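Likari break room gets a drinks table

Quick one from the second floor. The drinks table at Likari is up as of October, and it runs on two big cups, one gray and one yellow-green, parked at the back by the wall. Idea came from Akash Bhatia in facilities — he wants cans sorted from bottles before the Herkar pickup.
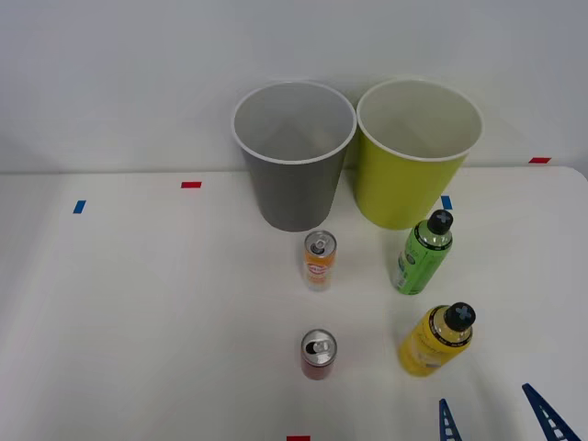
Cans on the left, bottles on the right, cups behind.

Gray is for cans, yellow-green for bottles. Caps stay on. Same setup goes to the Bellis building next, if people stick with it here. Bhatia says the site sent out 2,501 empties last year, most of them mixed in one bag, wich Herkar charges extra for.

Four drinks out front for the launch — a slim orange can, a short dark red one, a green bottle and a yellow bottle, both black-capped.
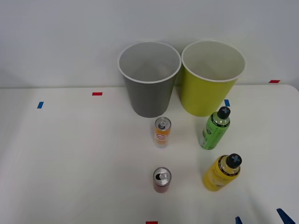
Pickup times

Herkar comes at 4 p.m. Cups get emptied before that, so anything left after goes in the next round. Questions to Bhatia, room 9, or leave a note at teh front desk.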